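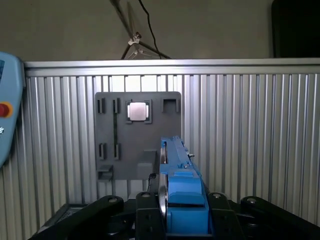
Nevent Slatted Bench with Back Wall and Gray Panel

Sold by Bevar, Skernville
Price: $1,034, bench and back wall together, one panel included
Lead time: 11 working days
Warranty: 2 years on the frame, none on the panel

What it is

A work table with a top made of parallel aluminum slats and a wall of upright aluminum profiles behind it. The dark gray panel mounts on the wall. It has rounded upper corners and narrow vertical slots with small raised guides beside them. Nevent calls this a "complete repair environment." We call it a table with a wall on it, and at this price you should know what you are getting before you order.

We were not in a hurry to stock it. The last slatted bench we carried came from Visser, and we spent most of a September taking them back. The slats were fine. The feet were terrible. Nevent uses a wider foot with a locking nut, and so far we have no complaints about it, though we have only been selling this one since spring.

The top

Nevent says the slatted top "improves every job." It doesn't. If you drop a small screw on it, expect to go looking for it. Anel Dlamini in our workshop puts a rubber mat down for anything with tiny parts, and we suggest you budget for one. The mat is extra. So is the parts tray in the Nevent catalog, and we don't stock the tray, having seen it.

Where the slats do earn their keep is in holding things down. Clamps and stops can go wherever you want them along the length, and you don't have to drill. For desktop computers this is handy. A tower laid on its side with the cover off takes up a fair piece of the bench, and you want it to stay put while you pull on a stiff connector or work a drive caddy back into its bay. 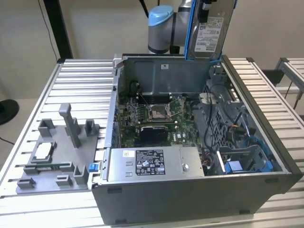

Allow more depth than you think you need. The catalog says the bench has room for two jobs side by side, and Thabiso Ndlovu, who wrote our setup notes, thinks whoever came up with that was picturing laptops. With full-size towers, plan on one per bench, plus somewhere to set the cover.

The wall

Stiff, easy to wipe, a little noisy if you bump it. The profiles will take standard slot nuts. The wall ships as 8 uprights with a top and bottom rail, and the printed instructions have the order wrong – fit the bottom rail first, whatever step one says. It is a two-person job and takes about an hour.

The panel

Our least favorite part. The panel does what it should once it is set up for your parts, but the slots don't adjust. Measure what you plan to put in them. Nevent's compatibility list says "most common formats" and names none of them. We asked twice. If you can't tell whether your part will fit, send us its width and thickness and we will try a matching block in the one on our floor.

Extra panels are sold singly. We would hold off until you have used the first one for a month.

Who should skip it

Anyone who mostly solders, or who wants a quiet, solid surface to write on. Buy a plain wood bench and keep the difference.

Returns

Unassembled, in the original boxes, we take it back in full. Once it is built, we charge for collection. Please check that the door it has to go through is wide enough for the long rails to make the turn. That accounts for most of our returns.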